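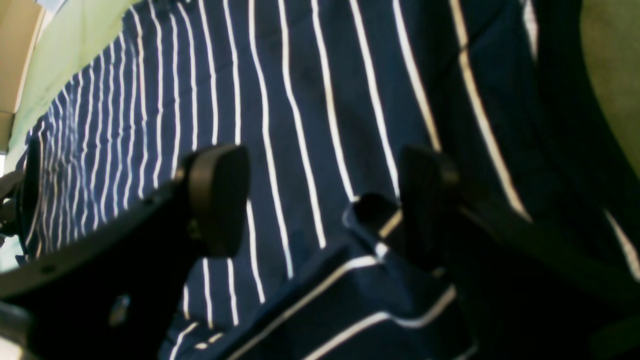 Stistard finger pair, wrist camera view, striped shirt fabric.

Stistard Parallel Gripper Fingers, Padded
For two-arm cloth handling

Overview
Specifications
Application notes
Ordering

The Stistard finger pair is a replacement set for the Harries wrist mount. It is intended for bench work with garments, towels and other thin goods that fold under their own weight. Each finger has a rounded rectangular pad with a smooth face. The pads meet at the tip first, so an edge or a single fold can be picked up without closing the full length of the jaw.

Fingers are sold in matched pairs. Do not mix fingers from different pairs, as the tip alignment is set at the factory.

Specifications
Mount: Harries wrist plate, all revisions
Maximum grip force: 50 N
Pad width: 9 mm
Wrist rotation with cable sleeve fitted: 360 degrees, non-continuous
Supply: from the wrist plate, no separate lead
Camera: wrist position, fixed focus, not included
In the box: 2 fingers, pads fitted, mounting hardware

Grip force is limited in the controller. For shirt-weight fabric, start at the lowest setting and increase only if the cloth slides out during a pull. High force on thin fabric pushes the fold back out of the pads and gives a worse hold.

Camera position
The wrist camera looks along the fingers toward the tips. Both pads and the gap between them stay in view when the jaw is open, and the operator can line the gap up with a raised fold before closing. When the jaw is closed, the fingers and palm hide a good part of the lower view. Controllers that estimate grasp quality from the wrist image alone should be checked against an overhead camera.

Exposure should be locked before a run. Dark cloth next to dark fingers leaves little contrast, and automatic exposure tends to follow the brighter table covering. Striped fabric is useful for setup: a change in stripe direction marks a fold even where the shading does not.

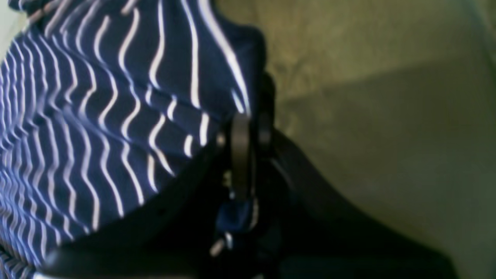

DUVBRIDGE, February

Application note: pinch grasps on a dark striped garment

This note covers a comparison of wrist and overhead views during garment handling on the Vuvport two-arm bench. It was prepared by Jabari Mussa, applications, for customers choosing a camera layout.

The wrist view gives the better view of the contact point. With the fingers closed on a corner of the cloth, it shows how the fabric enters the jaw and whether a second fold has been drawn in below the grasp. Motion blur is the main limit. Outlines of the fingers and cloth remain usable at moderate arm speed, but weave detail is lost. If the software depends on texture, slow the wrist before closing.

The wrist view does not show how the rest of the garment lies. A grasp that looks correct at the fingers may be on a sleeve, a hem or a doubled section of the body, and the close view often can't separate these.

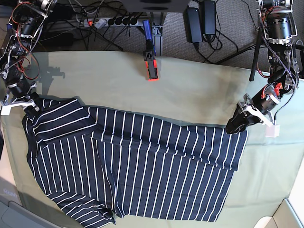
2 min read

Overhead view and arm placement

The overhead camera covers the full shirt, both grippers and most of the table. With one gripper at the collar end and the other holding the far end of the long upper band of cloth, the direction of pull can be read directly from the stripes. Creases in the body are visible, as are the lower sleeve and the uneven hem.

Use a plain table covering in a color well away from the garment. Pale green works with navy. Expect arm shadows on the cover; a threshold-based segmenter will need a shadow margin.

Recommended layout: wrist camera on each arm, one overhead camera, all on a common clock. If only one camera can be fitted, choose overhead for folding and wrist for edge picking.

Ordering
Order fingers by pair and state the Harries plate revision. Replacement pads are listed separately. Lead time is roughly 9 working days from the Duvbridge store.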